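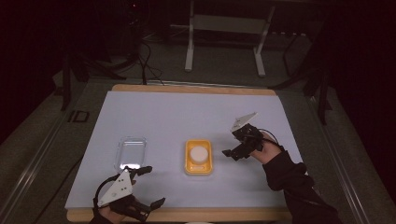

From: Zinhle Sithole
To: workshop list
Subject: Re: Re: trays on the sorting table

Custódio Baptista wrote:
> I'd like us to switch to the Skikora system for small parts. One
> yellow tray per job, one clear tub next to it for whatever comes
> out. Color tells you which is which from across the room. Fundetti
> switched in April and they say they save more than 200 minutes a
> month. I say we order 5 sets and be done with it.

Custódio,

Saved compared to what? I asked Fundetti how they timed it and got a brochure back. Until somebody shows me a log I'm treating that number as advertising.

I have no quarrel with the yellow. A bright tray on a white board is easy to find. The clear tub is another matter. Put one down empty on that pale top and you're looking straight through it at the board. I'd want something with a color of its own, and Araújo sells plain ones in blue.

Also, who decided the tub has to be bigger than the tray? If we're sorting small round pieces, they'll slide around in all that space. And the sides are shallow. Carry it to the back bench with one hand and tell me how many you have left.

My counteroffer: buy two sets, use them for two weeks, write down the times. If they beat the old Grererico bins I'll sign for the other three and say so on this list.

Please leave the white board on the table either way. I like that part.

Zinhle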